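Speaker notes – "One arm, one table: setting up and keeping up the Pitach cell"
Flurina Gruber, Samolthorpe, afternoon session

Opening (keep it short, they have just had lunch)

Hi everyone. I look after one robot cell. One! I have looked after it for two years now and I still like walking up to it in the morning, so please forgive me if I run over. The cell is called Pitach, it moves small parts between a block and a tray, and today is all about how we set it up and what we do to keep it honest. No slides on strategy, I promise.

Ask for hands: who here has re-taught a position in the last month? (Expect most of the room.) Who wrote down why? (Wait. Smile.)

The model comes first

Before we touch a bolt, we build the cell in simulation. Arm, post, table, board, block, tray. Thaddäus Fuchs got us started on this and I was slow to come around, since I like having a wrench in my hand. Now I would not give it up. You can mount the arm high and find out in an afternoon that the elbow runs out of room, then move it and try again before lunch. Nothing gets bent.

Say this slowly: the model needs the same zero point as the real cell. Ours is one corner of the board. Every fixture is measured from that corner, and so is the base of the arm. We used to measure from the table edge, and then somebody swapped the table top in September and we lost a week.

PICTURE UP. Leave it up through the next part. 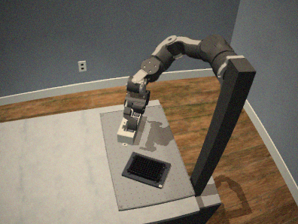
Heidrun Ortner wrote back after the dry run that she would check the tray angle before anything else, every time, because on her cell at Auer a tray that had turned a little gave faults that looked just like a bad gripper. She had changed two sets of fingers before she put a square against the tray. I love this note and I am stealing it. Read it out in full if there is time.

My answer to Heidrun: yes, and put the tray's angle in the model as its own number. If the tray sits at an angle to the board, fine, the arm does not care. What hurts is an angle that lives only in the taught points, where you can't see it or change it in one place.

Setting up, in the order we do it

Post first. Tighten, run the arm at half speed through its longest reach, tighten again. The second round always finds something.

Then the wrist. We bring the gripper down over the block very slowly and stop short, and one of us gets down to eye level and looks at it from two sides. Low tech, works great.

Then approach heights. Come straight down for the last stretch, go straight up to leave. It costs a bit of cycle time and saves a lot of scraped edges.

Then let it run. We do 100 cycles with a person standing there, hand near the stop, and then 2,000 without changing a thing. If you tweak something at cycle 35, you start over. People groan at this – I groan at this – but the numbers mean something afterwards.

Looking after it

(Speed up here if the clock says past three.)

Wipe the board. Check the gripper for play by hand, with the power locked out. Compare three taught points against the model and write down the difference even when it is tiny. Our best catch so far came out of that log: a drift at the same point, a hair more each time, and at cycle 3,388 we stopped the run and found a screw backing out at the wrist. I was so happy I called Roswitha Widmer at home.

After any repair at the wrist, go back to the slow approach over the block. Do not trust the old points, even if the first pick looks perfect.

Questions

Likely one: do we use the same routine on Urar? Mostly, with a shorter run. Annelies Prantl has the checklist and will hand out copies at the door.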